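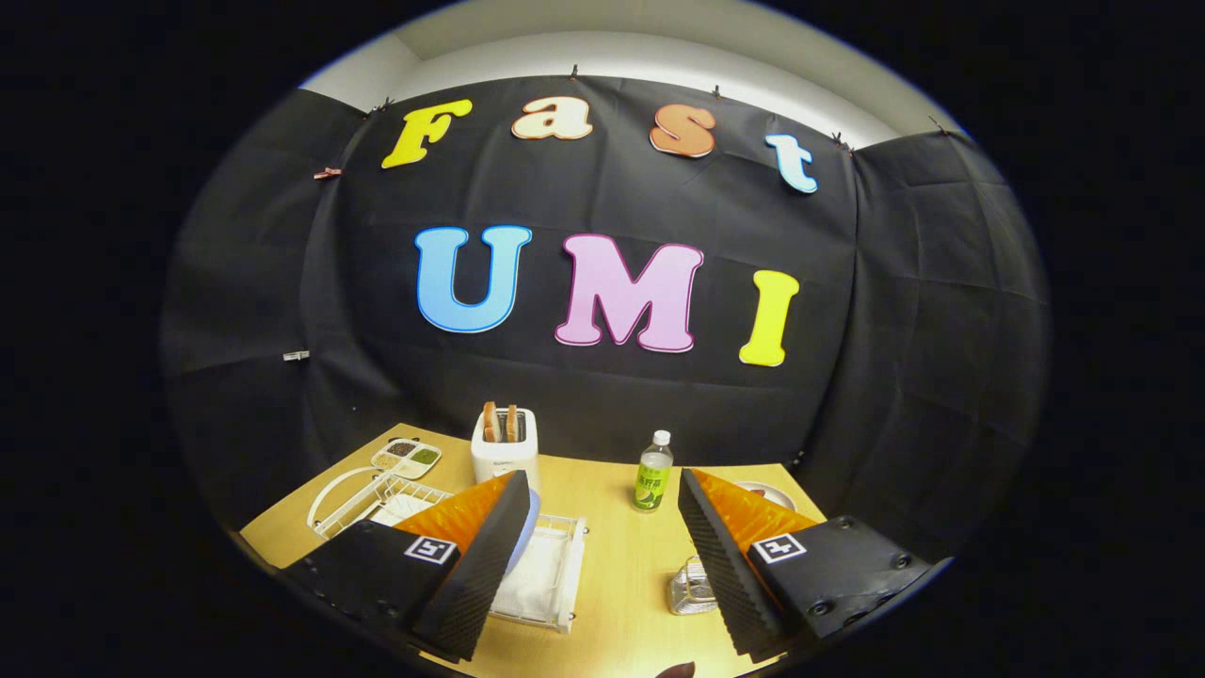
Figure 11. Table set for a toast task, gripper open, both finger markers in view.

4. Preparing the table and recording demonstrations

This section applies to every station that uses the hand-held gripper, at Londale and at Dindgate. Read it through before your first session. Section 5 covers uploading and labeling.

4.1 Before you start

1. Check that the station log has been signed off by the last operator. If it hasn't, call the shift lead before touching the table.

2. Hang the backdrop so it covers the back and both sides of the table. Creases are fine. Gaps that show a doorway, a window or a walkway are not.

3. Clip the top seam to the wall. Pull lightly on each clip. A clip that slides gets replaced, and you write the change in the log.

4. Turn on the overhead lights and leave them alone for the rest of the session. Do not mix daylight and overhead light in one set of recordings.

5. Wipe the lens with the cloth from the station drawer. Do not use paper towels.

6. Check the square marker on the front face of each finger. It must be flat, clean and fully stuck down. Replace any marker with a lifted corner or a scratch across the pattern.

7. Look at the ribbed gripping surfaces and the orange pads. Remove crumbs with a dry brush.

CAUTION: Do not use alcohol or solvent on the pads or markers.

4.2 Setting out the objects

1. Take the layout card for the task and place the objects in the order given on the card, back row first.

2. Leave a clear path from the front edge of the table to the main object. For toast tasks, this means you can reach the toaster slots without passing over a bottle.

3. Screw caps on bottles must be closed before recording unless the task is about opening them.

4. Put extra items such as racks, baskets and plates where the card shows them. They are part of the task even if the gripper never touches them.

5. Remove anything that is not on the card. Phones, badges and paper with names on it must be off the table and out of the camera's view.

NOTE: Letters and signs on the backdrop may stay up, but they must not be moved partway through a set. If one falls, stop, put it back and start the set again.

CAUTION: Unplug the toaster before reaching into the slots with the gripper. Load toast that has already cooled. Live heating is allowed only under the separate procedure in Appendix C, with a second person present.

4.3 Recording

1. Hold the gripper over the table with the fingers fully open. Wait for the tone.

2. Close and open the fingers once, all the way. The software uses this to set the range for the session. Both markers have to stay visible while you do it.

3. Carry out the task at an even pace. Keep your free hand behind your back or at your side.

4. Finish with the fingers open and clear of all objects, then press stop.

5. Reset the table to the layout card before the next recording.

A full set is 100 recordings. Take a break after every 11, or sooner if your wrist is tired. One operator may record up to 138 in a day, counting the ones that are thrown out.

4.4 When to discard a recording

Discard and repeat if:

- an object falls off the table
- a hand, sleeve or face comes into view
- a marker is covered at the start or end
- you paused to think about the next move

A dropped slice or a missed grasp is not a reason to discard. Mark it as a failed attempt and keep it — the training team at Farura wants those too. Never trim a failure out of a recording to make it look like a success.

4.5 Food and cleanup

1. Food used on the table is not to be eaten, before or after the session.

2. Throw out bread and other open food at the end of each shift.

3. Wash plates and trays, and change any cloth that has touched food.

4. Return the gripper to its stand with the fingers open.

5. Sign the log.

Questions about layout cards go to Cameron Imrie at the Londale desk. Damaged grippers are tagged red and sent to the Rivadeneira workshop. Do not repair a finger housing at the station.

Section 4 last revised January 19, 2019.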